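Labour inspectors need the right to walk in at night

Wednesday, July 16, 2025
By Jordan Crabtree

When police went into the old cold store at Oakley last month they found 57 people sleeping in a space meant for pallets. Most had paid an agent to bring them into the country, and most were still paying him. The agent is now in custody and will get the trial he is owed. I have nothing to say about his guilt. What bothers me is how long the place went on operating in full view of the people whose job it is to notice.

The cold store belongs to a packing firm called Husach. Its workers were supplied by a second firm, Tokeck, which had an office address, a phone number and a licence. Both companies had been inspected. Husach was visited twice in 3 years and passed on both occasions. The inspectors came by appointment, in office hours, and were shown the day shift. The people who slept in the cold store worked nights.

I have read the reports from those two visits. They are tidy documents. They record fire doors, handwashing, protective gloves and the position of the first aid box. Nowhere do they record a conversation with a worker. There is a box on the form for it, and on both forms the box says "not required". 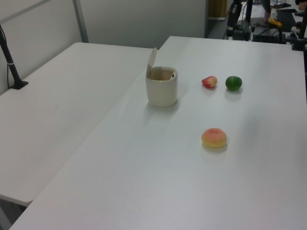

An inspector who wants to enter a workplace after eight in the evening must at present get written approval from a regional manager, and the manager must give the business notice unless there is "specific evidence of an offence". You can see the trouble. The evidence is inside the building, and the inspector may not go inside the building without it. In the meantime the owner has had a letter telling him which morning to tidy up.

Cor Cuypers spent most of his working life as an inspector in the district before he retired. He told me that he asked for a night visit to a site in Ramus four times and was refused four times. "After that you stop asking," he said. "You have other files." I don't think he was proud of it, and I don't think he should carry the blame alone. He had 653 workplaces on his list.

The usual objection to unannounced night visits is that they treat honest employers as suspects. I have some sympathy with this. I grew up over my parents' bakery, and a stranger with a clipboard at four in the morning would not have been welcome. But food hygiene officers already turn up without warning, and bakers put up with it. It is odd that we allow surprise checks for mice and insist on a letter first when the matter is forced labour.

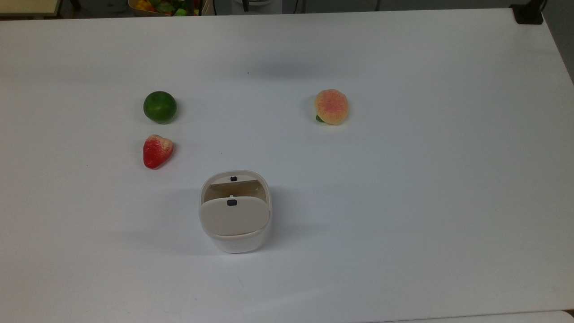 Fruit and a small lidded container on a white table.

The second objection is money. Night work costs more, inspectors would have to go in pairs, and they would need an interpreter on call. All of that is true. Against it, set the cost of the Oakley case so far: the police operation, the emergency housing, the doctors, the lawyers and a trial that will probably run for months. A few extra night visits would have been cheap beside it.

There is a third objection, made more quietly, and I take it most seriously. Workers without papers are afraid of anyone in uniform. If an inspector's visit ends with the workers in detention and the owner paying a fine, they will hide from the next inspector, and the agent will tell them they are right to. Several of the men from Oakley have said that this was exactly what he told them. 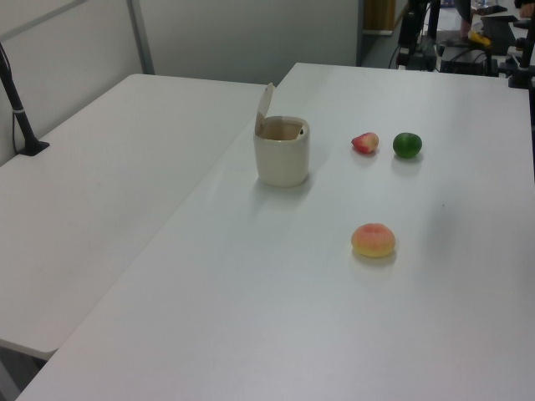 So the power to enter should come with a limit on what is done with it. An inspector's notes on a worker's immigration status should stay out of the hands of the border service while a trafficking inquiry is open. Anyone who gives evidence should have a permit to stay until the trial is over, and leave to work during that time. Some will say this invites false claims. Courts deal with false claims every day, and a person who makes one still has to be believed by somebody.

The licensing of labour suppliers also needs attention. Tokeck got its licence by post. It named a director who, as far as I can find out, has never set foot in the district. A renewal should mean a face-to-face interview and a list of where the workers are housed, with the addresses checked. Firms such as Husach that hire through a supplier should be liable for unpaid wages if the supplier disappears. They would soon start asking better questions.

The district council discusses its response to the case later in July. The draft I have seen proposes a hotline and a poster in six languages. I would put the money into two inspectors and a car, and change the rule about eight o'clock before they start.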